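Woven at Havcombe: a visit with Barrett Abernathy
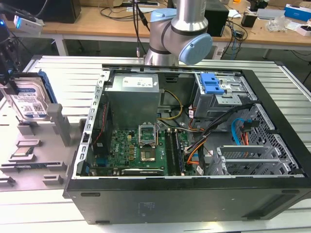 Barrett Abernathy moved into the old schoolhouse at Havcombe in April, the year the roof still leaked over the back stairs. He had a loom, a bed and a box of yarn samples. The loom went into the larger classroom, where it stands today, and the bed went wherever the floor was dry.

"I bought it for the light," he says. "The windows in the classrooms are very tall and they face north. I didn't look at the heating at all, and I should have."

He makes wool blankets, wall hangings and a small line of upholstery cloth, all sold under the name Bokoser. The name came from a misspelled label on a crate of secondhand bobbins. He liked the sound of it and kept the label, which is framed in the hall.

Abernathy did not train as a weaver. He worked in the sample room at Britmont, a carpet mill, cutting and binding squares for the salesmen to carry. On his lunch break he went down to watch the looms. An older weaver let him tie on warps, and after a year of that he asked to move to the weaving floor. The mill said no. He bought a used floor loom and set it up in his mother's garage.

"The first thing I made was a blanket, and it was bad," he says. "The edges pulled in by two inches on each side. I've still got it. The dog had it for a while and then I took it back."

The house shows his work in most rooms, though less of it than a visitor might expect. The kitchen has plain white walls and one long hanging in rust and gray over the table. The upstairs bedrooms have blankets on the beds and bare boards on the floor. In the sitting room, which used to be the teacher's office, the two armchairs are covered in a green and brown check that he wove for a customer who changed her mind.

"She wanted blue in the end. I wove her the blue and kept the green. I think the green is better, but I would say that, I have to look at it every night."

Most of his colors start with the land behind the house. The field runs downhill to a creek, and in winter the grass goes a pale straw color with dark stems through it. He takes a handful of it indoors and lays yarns next to it on the windowsill until he has a match. He does this on gray days. Bright sun, he says, makes every yarn look good and he ends up choosing too many.

The yarn comes from Begay, a small spinning mill that he has used since he started selling. They send it undyed, and he dyes it himself in the former cloakroom, where the row of child-height coat hooks turned out to be the right height for hanging skeins. The sink was already there. He put in a drain and a bigger water heater, and the floor has been painted twice to cover the spills.

"I keep a notebook for the dye recipes," he says. "Weight of wool, weight of dye, how long, how hot. I got lazy about it one year and lost a very nice yellow. I've tried to get it back and I can't."

A standard Bokoser blanket is 80 inches long and takes him most of a week, counting the dyeing and the finishing. The weaving itself is the quick part. Putting the warp on takes longer, and he will not talk to anyone while he does it. The phone gets unplugged and there is a sign for the door.

After weaving, each blanket is washed in the bathtub upstairs, pressed under a board and hung over the banister. The wool fulls in the wash, so the cloth comes out thicker and smaller than it went in. He allows for this on the loom. People who pick up an unwashed piece in the workroom usually think it feels like sacking, and he has learned not to hand one to a customer.

The upholstery cloth is a newer project and a harder one. A chair seat gets far more wear than a blanket, and the cloth has to be set much closer. His early lengths were stiff enough to stand up by themselves. He now uses a finer yarn, doubled, in a twill, and he sends a piece to be sat on by his sister's family before he offers a new pattern for sale.

"She has three boys. If it gets through them I put it in the book."

He has been asked about larger production. A furniture company wanted 100 yards of the green check, and he turned it down after working out how long it would keep him at the same cloth. He would take on a second weaver, he says, if the right person came along and did not mind the cold. The classroom across the hall is free, and the loom from his mother's garage is in there under a sheet.

The house is not finished either. The back stairs have been rebuilt and the roof over them is sound, but the attic has no insulation and the front door sticks from fall until spring. He would like curtains for the tall windows. They need 90 inches of drop, and he has never woven any for himself.

"I get as far as picking the yarn," he says. "Then somebody orders a blanket."

The workroom at Havcombe opens to visitors on 8th June, with blankets, hangings and short lengths of upholstery cloth for sale. Parking is in the old schoolyard. Wear a sweater.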